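**Rerholm, May 2, 2018.** The Rerholm housing office has changed the rules on furniture in its 284 furnished rental units. Tenants may now keep existing cabinets when a lease is renewed, provided the doors close fully and the hinges pass inspection. The previous rule required replacement after 14 years regardless of condition. 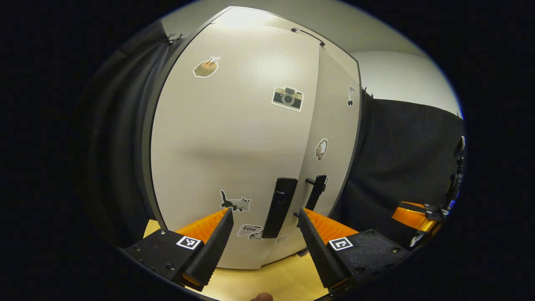 The inspection covers hinges, shelves and wall anchors. Surface finish is graded separately and no longer affects the result. Stickers on the doors, such as the vintage camera and the hand with chopsticks on one light grey two-door cabinet, are recorded as removable decoration and carry no charge during a lease. They must be taken off before the unit is handed back.

Units in the Jara district will be inspected first. The office lists 67 there, with the remainder to follow by January.
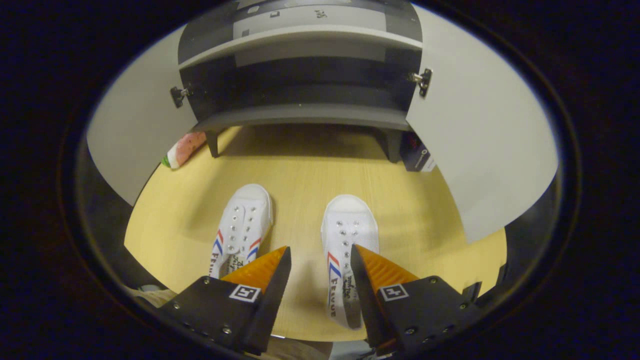 Cabinets that fail will be collected by Nendau, the contractor already responsible for appliance removal. Tenants must empty them before collection. The fee for a missed appointment is set at $155. Inspection forms are available at the Festport service desk.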